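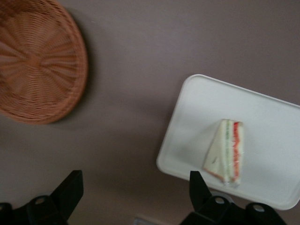 Mkhize
Owner and author, Notes on Older Automobiles
17 July 2021

The Florkon coupe has never been an expensive automobile by the standards of its class, and for many years it was scarcely noticed at all. Production ran for 4 model years, and the factory records list 66 examples fitted with the manual transmission. Mine is one of them. I purchased it in January from its second owner, together with a complete set of service invoices.

Prospective buyers should understand that the purchase price is a small part of the matter. The engine is durable and tolerates high mileage well, provided that the coolant has been changed on schedule. The rear suspension is less forgiving. The original bushings were supplied by Konelon, which has since left the automotive trade, and replacements must be ordered through a specialist. My own order took 11 weeks to arrive. The work itself was completed in two days.

Corrosion should be inspected with care, particularly at the lower edge of the rear window and beneath the battery tray. Surface paint in these areas may appear sound while the metal behind it is not. I would advise any buyer to request that the trim be removed before a price is agreed upon. 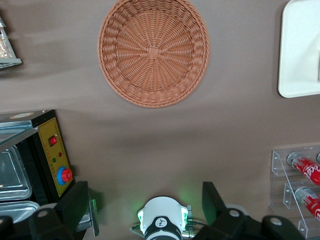
The interior presents fewer difficulties. The seats wear evenly, the switches are of good quality, and the instruments can be serviced by any competent electrical shop. The exception is the climate control unit, a Piltel component that was used in no other vehicle. Mine failed in the second month of ownership. It was repaired at a cost of $43 in parts, although the dashboard had to be taken apart to reach it.

On the road, the Florkon remains a composed and quiet touring car. The steering is light at low speed and gains weight on the highway. Fuel consumption is considerable, and the tank is smaller than one would wish for longer trips. I intend to keep the car on its original wheels and to have the front brakes overhauled before winter.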